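4.2 Gripper comparison on skewered items

The two fingertip sets were compared on the bimanual cell with all other hardware held fixed. The Varnard fingers are flat and rigid; the Prellska fingers have a compliant inner face. Both mount on the same adapter, and a swap takes 2 minutes including the tool-center recalibration. The controller, grasp planner and speed limits were those of Section 3. Each set completed the same list of trials, for a total of 996 grasp attempts, all recorded in November.

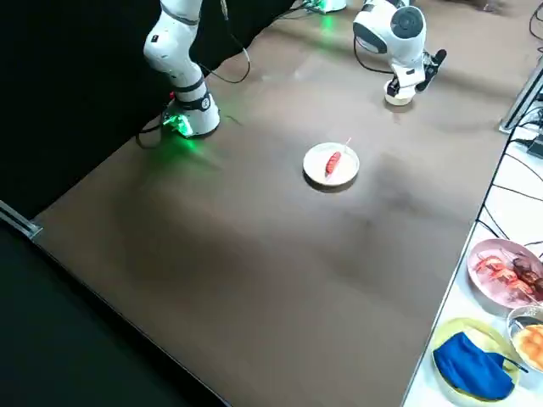
Figure 4. Workspace for the skewered-item trials.

Grasp point selection dominated the outcome for both sets. The planner proposes candidates on the food body and on the exposed stick, then ranks them by predicted slip and by clearance to the plate. Stick grasps were ranked first whenever enough of the stick was free. In the layout of Figure 4 the stick extends past the rim of the plate, so the fingers can close on it without entering the plate volume, and the sausage itself need not be touched. The rigid fingers did well under these conditions. When the stick lay entirely inside the rim, they tended to contact the plate before closing, and the force threshold stopped the motion.

The compliant fingers tolerated plate contact but allowed the stick to rotate during the lift. Rotation was worst for single heavy items held near the end of the stick. Moving the grasp point closer to the food reduced it, at the cost of more body contacts. We tested offsets of up to 23 mm from the food surface and kept the smallest one that left the body untouched.

Depth estimates on the stick were noisy for both sets. A thin stick covers few pixels at our working distance, and the Saarinen segmentation model often merged it with the table surface where glare was present. We therefore fit a line to the visible stick pixels and took its height from the plate rim. Attempts in which the fit failed were counted as perception failures and are reported separately from the gripper results in Section 4.3.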